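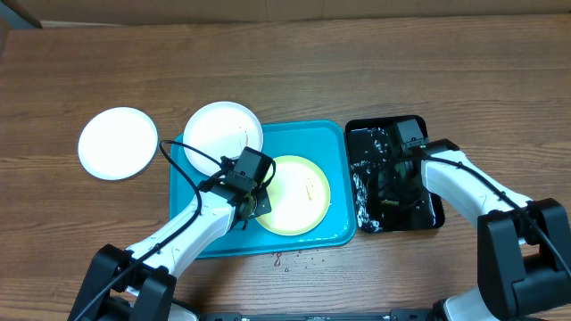

Plates and trays on a wooden table.

About Drerneo

By Antonina Antoniuk
April 5, 2020

Drerneo is a small sewing workshop and pattern publisher. We draft patterns for bags, cases and pouches made from used clothing, and we teach people to sew them. The workshop has two permanent staff: Danylo Dovhaniuk, who drafts the patterns, and me. I write the instructions, test them and answer the mail.

What we make

Our catalog holds 14 patterns. Each one starts from a garment type instead of a length of new cloth. The Skidov is a flat-bottomed tote cut from one pair of adult jeans. The Palamarchuk is a drawstring pouch cut from two shirt sleeves. The Flakex is a padded sleeve for a tablet or a small laptop, and it uses a felted wool sweater for the body and a cotton shirt for the lining.

A pattern comes as a printed sheet with full-size pieces and a stapled booklet. The booklet gives a cutting layout for each common garment size, seam allowances, stitch type and length, needle size, and the order of assembly. Measurements are in inches with centimeters beside them. Seam allowance is 3/8 inch throughout unless the piece is marked otherwise. Notches are cut outward.

We also sell a small range of notions: cotton tape, zippers by the yard, cord locks and heavy thread. We don't sell finished bags.

How a pattern is tested

Used clothing is harder to plan for than new cloth. Grain drifts after washing, knees and elbows thin out, and two garments with the same size label can differ by several inches at the hip. A pattern that fits on paper may not fit on the garment.

Danylo drafts the first version from a measured garment. I then sew it from three others, bought secondhand, without asking him anything. Every point where I stop or guess goes into a log, and the booklet is rewritten from the log. After the rewrite, the pattern goes to outside sewers whose machines differ from ours. The Flakex went through this stage twice. The first version had its zipper set after the lining, and on thick felt most domestic machines skipped stitches at the end of the opening. The zipper now goes in first and the felt is trimmed back 1/4 inch from the coil.

Load testing applies to totes only. The bag is hung by its handles with a measured weight inside and checked at the handle base and the bottom corners. Box stitching replaced bar tacks at the handle base of the Skidov for this reason — the bar tacks held, but the denim beside them tore.

Materials we accept and don't accept

The workshop takes donated clothing for use in classes. Please wash and dry it first, with no fabric softener. Denim, canvas, corduroy, flannel, shirting and wool of any color are useful. For wool, machine washing on hot before donation is fine, provided you don't need it back at its original size.

We can't use stretch denim with more than 2 percent elastane, coated rainwear, fleece, or anything with glued seams. Fleece in particular sheds into the feed dogs and melts under a hot iron. Buttons and zippers may be left on. We remove and sort them here, and the count in the zipper drawer stood at 942 when we did stock in December.

Classes

Classes are taught in English at the workshop and cover one pattern from start to finish. Straight-stitch machines are provided. Students bring the garment. If you would like to bring your own machine, check that it will take a size 16 needle and bring the walking foot if you have one.

Beginners should start with the Palamarchuk, which has two seams and one channel. The Skidov requires flat-felled seams and some patience at the corners. For the Flakex, prior experience with zippers is expected.

In-person classes are on hold at present. Pattern orders still ship by mail, and the booklets are written to be used without a teacher.

Company history

Danylo began by altering work clothes and kept the offcuts. The first tote pattern was drawn on the back of a wallpaper roll and photocopied in sections, which students then had to tape together. The sections never quite met. When we moved to a large-format printer, the first order was 600 sheets, and the Skidov has kept the same outline ever since — only the handle and the pocket have changed.

Corrections

Errors found after printing are listed on the corrections page by pattern name and edition. The edition letter is in the lower right corner of the sheet. If your sheet has no letter, it is the first edition, and the Skidov pocket piece should be cut 1/2 inch longer than drawn.

Comments

marla_t: Is the Palamarchuk channel wide enough for 1/4 inch cord? Mine is polyester and quite stiff.

Antonina Antoniuk: Yes, up to 3/8 inch. Sew the channel at the outer line.

Quiltbarn: Made the Skidov from corduroy. Cut all pieces with the nap going the same way, the booklet doesn't mention it.

Antonina Antoniuk: Noted for the next edition, thank you.

denimdrawer: My sheet has no letter, so that explains the pocket.

Contact: use the mail form or write to the workshop | © 2020 Drerneo | Back to top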